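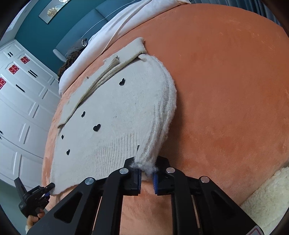
Trisalis Support wrote back that a stretched hem on a cream knit with patches is nearly always a hanging problem, and could I please say how it's been stored, what it's been washed with, and whether the hearts are sewn or glued.

OK, so answers! It's been on a hanger since November (I know, I know). I wash it with the Flisow wool liquid, the one in the pouch, on the hand wash program. And the hearts are sewn. I turned it inside out to check and there's stitching behind every one of them, plus a bit of fuzz caught in the stitching, but that's a separate gripe.

Update, August 21, 2018
Status: open

Did the soak like you said. 2 capfuls in cool water, no wringing, rolled it up in a towel and stood on the towel. Then dried it flat on the rack over the tub, which took forever in this humidity. The ribbing at the bottom pulled back in nicely! Before the soak I measured the body at 59 cm across the hem (your size chart is all in centimeters so I'm sticking with that), and now it sits where the chart says it should. So that part's fixed, thank you.

What isn't fixed is the folding. Your care card says sleeves in first, then the bottom up to the neck, and with a knit this thick I end up with a loaf. The sleeves make a big ridge down one side, the cuff pops back out, and the whole thing slides off the shelf. I do it on the bed on top of the orange blanket, and my other half thinks the blanket is too squishy and I should be using a table. Tried the table. Same loaf.

Also tried:
- one sleeve straight down, other one across the back. Better, but lopsided
- rolling it. Fine for the drawer, but the hearts came out with a crease through the middle
- folding in thirds the long way with tissue inside. Best so far, only it doesn't fit in the Prikora box, the shallow one

Which brings me to my real question. Do I need the deeper Prikora box, or is there a fold that works for the shallow one? I'd hate to buy another box for one sweater.

And the shedding. It leaves white fluff on everything, me included, and it's worst wherever the knit gets bunched up. Is a sweater comb safe near the patches? The lady at the Tkachenko dry cleaner's said to go gently and stay away from the edges, but she hadn't seen the sweater, I only described it over the phone.

Ticket number from the first email was 155 if you need to link them. The second form gave me an error when I tried to attach the receipt, so I'll send that separately tonight.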